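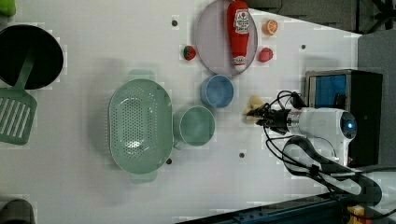 Corinne Haldane
Housewares Editor, Ellamport Home

Soltora Over-the-Sink Dish Rack
Item 1831
$32
In stock. Ships from our Furgate warehouse.

The Soltora is a coated steel dish rack that spans the sink and lets dishes drip straight into the basin. There is no drip tray to empty. It suits a kitchen with a single sink and not much counter on either side, and it can be lifted off and hung up when the sink is needed for something large.

The rack has been in our catalog since the Ellamport store opened its housewares floor. The current version came out in August and replaces the older Soltora with the plastic feet. The feet are now silicone and push on over the ends of the rails. If you have the older rack, the new feet will not fit it, because the rails on the new one are thicker.

Measuring your sink

Measure the opening from front to back, inside edge to inside edge. The rails slide out to reach across, and they need to rest on a flat rim or on the countertop on both sides. A sink with a raised or rounded rim can be a problem. If your faucet sits close to the basin, check that the rack can go to one side of it. The rack is 14 inches wide and does not fold, so you will want at least that much clear space between the faucet and the end of the sink.

Undermount sinks are fine. Farmhouse sinks are usually fine, but check the front edge, which on some models drops lower than the counter behind it. The rack should sit level. A folded cloth under one end is not a good fix, as the foot will slide on it. 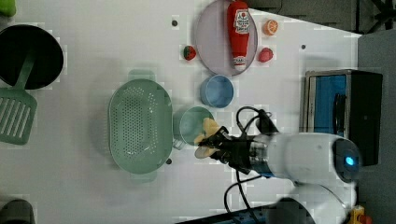 Loading the rack works best if the heavy pieces go in first, over the rails, with the light ones filled in between them. The main section takes plates on edge and has an open area at one end for bowls and pots. Cups go upside down along the outer rail. Colanders are the awkward ones. A large oval colander like the light green one, with the small tab handles at its narrow ends, is easiest to set upside down over the open area, lengthwise. Do it last, since it will cover whatever is under it. Round colanders with long loop handles are better left in the sink itself until they have drained.

The rack is rated for 65 pounds when both rails are fully seated. That figure is for weight spread over the whole rack. Cast iron should go near one of the rails and not in the center, where the wire is thinner.

Utensil cup

The utensil cup hooks over either end. It has a divider and an open bottom grid. Table knives and spoons fit in it without trouble. Long spatulas and ladles make it tip if they all lean the same way, so put some in each side. The cup can be bought separately if yours is lost, and two can be used at once.

Care

Wipe the wires with warm water and dish soap. Do not use steel wool, which scratches the coating and lets rust start. White mineral spots come from hard water and will wipe off with diluted vinegar. Rinse afterward.

Pull the feet off every month or two and rinse inside them. Water gets in and does not dry out by itself. They go back on more easily when wet.

The rack is not dishwasher safe. The utensil cup is.

Specifications

Width: 14 inches
Material: coated steel, silicone feet
Load limit: 65 pounds, evenly spread
Colors: white, charcoal, Camargo blue
Plate slots: 14
Assembly: none, other than pushing on the feet
Included: rack, four feet, one utensil cup, one wall hook

The wall hook holds the empty rack only. It is supplied with one screw, for wood or a stud. For tile or drywall you will need your own anchor.
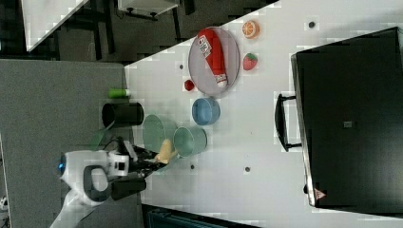
Red squeeze bottle in an oval gray tray, with a light blue bowl on the same white tabletop.

Squeeze bottles and other narrow things

Bottles with tapered caps hold water after washing. Take the cap off, stand the bottle upside down over a plate divider, and put the cap in the utensil cup. Baby bottles and water bottles can be done the same way. Very narrow bottles may slip between the wires, and those do better in the utensil cup.

Trays and cutting boards stand on edge at the end of the plate section. Thick boards will take up more than one slot.

Questions we get at the counter

Can it be left in place all the time? Yes. Most buyers do leave it, and slide it to one end when they run the faucet.

Will it mark the counter? The silicone feet have not marked stone or laminate in our store display. On unsealed wood, dry under the feet at the end of the day.

Does Camargo blue match the Camargo canisters? It is close but a little lighter. The canisters are glazed and the rack is matte, so they do not look the same side by side.

Returns

Unused racks can be returned within 32 days with the feet and hook. Used racks can be exchanged if the coating chips or the rails stick. Bring it to the housewares desk in Ellamport, or write to the Furgate warehouse for a label. Replacement feet are sold in sets of four.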